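Search this notebook
Search

November, 6:40 am

Flondenberg, north ridge. Left the Nesik trailhead in the dark with the GPS logger and one good glove. Old notes put the trail junction 80 feet below the saddle. Logger says 139. I believe the logger, mostly because my knees do.

Gained over 2,000 feet by the false summit, which fooled me again. Register can is rusted shut - the pencil is presumably fine.

Dilteck map still shows the spring on the wrong side of the gully. Fix waypoint 47 before anyone gets thirsty.

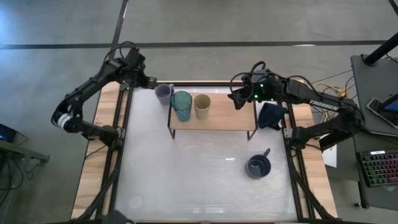 Worktable, cup by the left gripper.

To do: redo the descent track, new batteries.

Comments

Amarasinghe route is brushy now, bring pants.

Spring was dry in August, either side.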